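Poretdale Table-Carrying Set: Data Card and Cell Maintenance Notes

Version 3, revised in March

Maintained by the Poretdale cell group. Questions concerning the hardware should be addressed to Nikola Omerović.

1. Scope

This document accompanies the table-carrying recordings made in the Poretdale cell. It records how the cell is set up before a session, how the humanoid is looked after between sessions, and which repairs may affect the recordings. It does not cover the control software, which has its own release notes in the Stavthorpe repository.

2. Contents of the set

The set holds 600 episodes of the robot and one person handling a small table together. Each episode contains a head view, a fixed room view, joint positions for both arms and hands, and the operator's start and stop marks. Episodes ended by the emergency stop are retained and carry the flag "stopped".

3. Hands and wrists

The hands are the parts of the cell that need the most attention. For a near-edge hold, one finger of each hand lies on top of the table and the palm and remaining fingers stay below the edge. The upper finger sets the reference for the hold, so its zero position is checked before anything else.

The check is carried out as follows.

Power the arms with the hands open and clear of the table.
Run the Sanow zeroing routine on the left hand, then on the right.
Bring both hands to the near edge and close them at the lowest force setting.
Compare the reported joint positions with the stored reference. A difference above the limit in the configuration file requires the routine to be repeated.
Enter the result in the session log, including any repeats.

Fingertips are wiped with a dry, lint-free cloth before each session. Solvents are not permitted on the finger segments. Wrist fasteners are checked with the torque driver every 50 operating hours, and the hand is removed only with the arm power off and the arm supported.

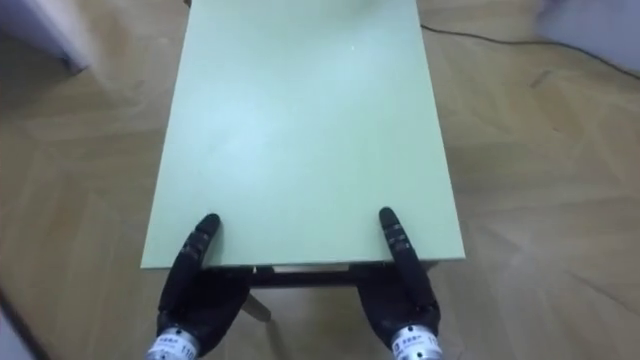 Jireš asks whether the upper finger has to be zeroed again after a wrist has been tightened, or whether the stored value can be kept until the next session. On the Stavthorpe cell the stored value was kept, and the first few holds after tightening came out uneven between left and right. A line in the procedure would save the next operator an afternoon.

The procedure has been amended accordingly. Any work on a wrist fastener now voids the stored reference for that hand, and the zeroing routine must be run before the next episode. Episodes 1 to 37 were recorded before this rule was adopted. They remain in the set with the flag "early reference" and should be left out of any work that depends on exact finger positions.

4. Overhead tether and cables

The robot remains on its overhead tether whenever the legs are powered. Before each session the operator inspects the full visible length of the tether, the upper attachment, and the cable bundle at the head and shoulders. Cable loops at the arm must allow the elbow to bend and straighten fully without pulling on a connector. A damaged jacket or a loose connector ends the session until the part is replaced.

Floor cables are moved out of the walking path where their length allows. Where a cable must cross the work area, its position is entered in the session log and both the operator and the person at the table are told of it.

5. Placing the robot and the table

The robot is brought to standing first, at one end of the table. The person takes the opposite end and keeps one hand on the tabletop until the operator announces that the arms are live. Table height and the distance between the robot's feet and the nearest table legs are measured again after every change of position. Arm motion is first run at reduced speed, with the hands held near the edge and no grip commanded. 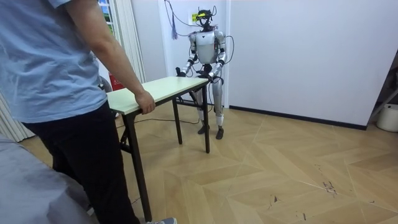 Figure 2. Robot and person at opposite ends of the table, robot hands near the tabletop.

6. Service intervals

Before each session: tether inspection, fingertip cleaning, finger zeroing, emergency stop test.
Every 50 operating hours: wrist fasteners, shoulder connectors, foot soles.
After any fall or hard contact: full joint check, with the robot suspended and the legs unpowered.

Some 40 episodes were recorded after the right elbow cover was replaced. The cover does not change the joint's range, and these episodes carry no separate flag.

7. Known limits

All recordings come from a single cell and a single robot. Force readings at the fingers are uncalibrated and should be treated as relative values only. The clocks of the two views are aligned at the start mark and may drift slightly in long episodes.

8. Reporting faults

Faults in the recordings are reported through the issue list, giving the episode number and the affected stream. Corrections are published with the next version of this card.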